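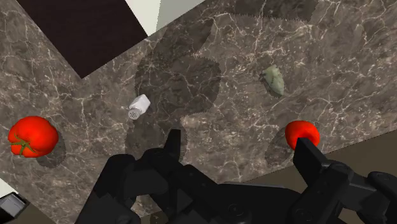

Simulated view from above the counter, with the gripper at a tomato.

Durkari will bring robot arms into its prep kitchen in Tarkuseck in June, the company said. Its 19 kitchen workers will keep their jobs and hours. Early planning is being done in simulation with software firm Gallix.
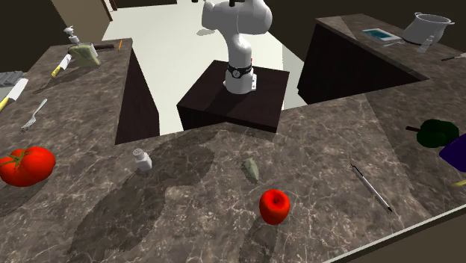 What will the workers do?
They will check produce, handle orders and run the arms. Each will get 40 hours of paid training.

The project, named Samuel, covers the sorting of vegetables, a task staff often named as the hardest on their wrists.

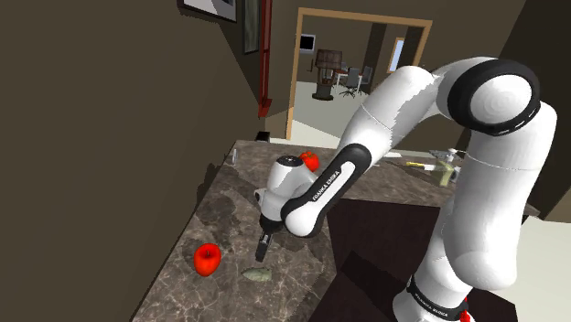
Who can stop an arm?
Any worker on shift, without asking a supervisor first.

Durkari will review the change with staff after 18 weeks.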